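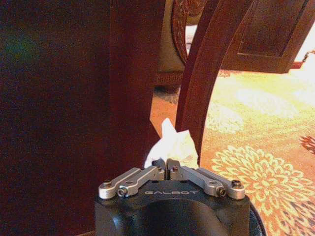 2 min read

Grelimness – Lounge and Function Rooms
Floor litter unit: workplace inspection checklist
Date: 02/03/2021
Inspected by: Demetrius Alcantara
Present: Nikola Dimitriou (room attendant, early shift)

1. Gripper linkages and pivot bolts
Pass. No play at the outer pivots when moved by hand with the power off.

2. Fingertips
Pass with comment. Fingertips close evenly. Wipe down after each room, not at end of shift as now. Tissues are handled as soiled waste and the attendant wears gloves for the wipe.

3. Clearance at furniture
Comment. Picking up tissue between a chair leg and a large piece of furniture leaves little room on the left side. Polished wood is to be treated as a no-contact surface. Speed limit in these gaps to be set by Malte Weidemann before the next inspection.

4. Patterned carpet in strong light
Open. Attendants report missed items where sunlight falls on the carpet. Until closed, the attendant checks bright areas on foot.

5. Emergency stop
Pass. Tested 4 times, twice from the doorway.

6. Manual handling
Pass. Bending and reaching under seats is down for the early shift. Lifting the unit over the Prudach door sill is new work and needs two people – this was being done by one.

7. Staffing and duties
Comment. Attendants now spend 27 minutes per shift on charging, wiping and logging. The rota still shows this time as floor cleaning. Rota to be corrected. N. Dimitriou asks that stoppages caused by the unit are not counted against room times. Agreed.

8. Training records
Fail. Stavros Milošević has operated the unit without a signed record. Not to operate until signed.

9. Service interval
Pass. Next service due at 1,000 hours or in May, whichever comes first.

Items 4 and 8 carried forward.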